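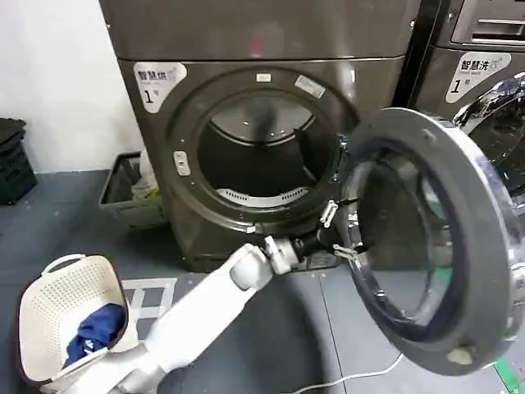

Why does the ferryman in Skendham repeat his first greeting after the bridge quest is finished?

His greeting checks the quest stage when the town loads, and the stage changes while the player is already inside the town. He keeps the old line until the player leaves and comes back.

4 min read

Home Notebook Builds Maps Downloads

Friday, afternoon

Spent most of the day on the Skendham townsfolk. Build 224 is on the shared drive. Arnarden is untouched in this one, so old saves from there should load as before.

Ferryman first. Moved the stage check out of the town load script and into the greeting itself. Started a fresh save, did the bridge quest by the short route, walked back to the landing without leaving town. He gave the new line. Tried it again with the toll unpaid and he gave the toll line, which is right. If the player sleeps at the inn between the last two stages he says nothing at all and just turns his head. Got that twice. No fix yet. 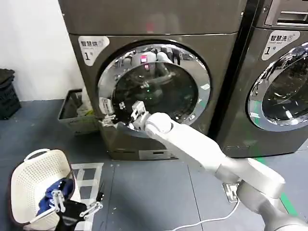
Machine no. 1, door open.

Dialogue export. Ezzat still cuts any line longer than 200 characters and gives no warning. The miller's speech about the flood was losing its last sentence, and so was the second half of the priest's answer about the well. I split both by hand. Anyone writing for the market should keep lines short or break them before export. I'd like Ezzat to flag these in the log but haven't looked at where that would go.

The baker and her brother disagree about when their shop opened. She says before the flood, he says after. The old design notes have it after. Changed her line and left his alone. Her voice clip now doesn't match the text, so it's muted until we record again in July.
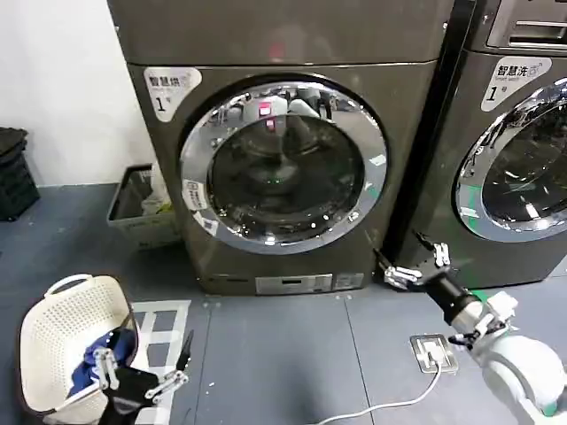

No. 1 again. Round door, chrome rim, dark glass.

Market crowd. Seven of the stallholders shared one sleep marker and stood in a heap behind the smithy at night. Gave each one a bed in the row houses. The fishmonger's path goes through the wall of the second house, so she needs a node by the side door. Frame rate at the well is a little better at noon, same as before at night.

Price check while I was there: the lantern sells for 200 coins in Skendham and can't be sold in Amemgate at all. The Amemgate trader is missing the tools category. Added it, not tested.

Left to do:
- ferryman after sleeping at the inn
- node for the fishmonger
- test the lantern sale in Amemgate
- read through the priest's lines once more in the game, the split sounds abrupt

Save from before the sleep bug is in the same folder as the build. Load it, go up to the inn, sleep until morning and talk to him at the landing.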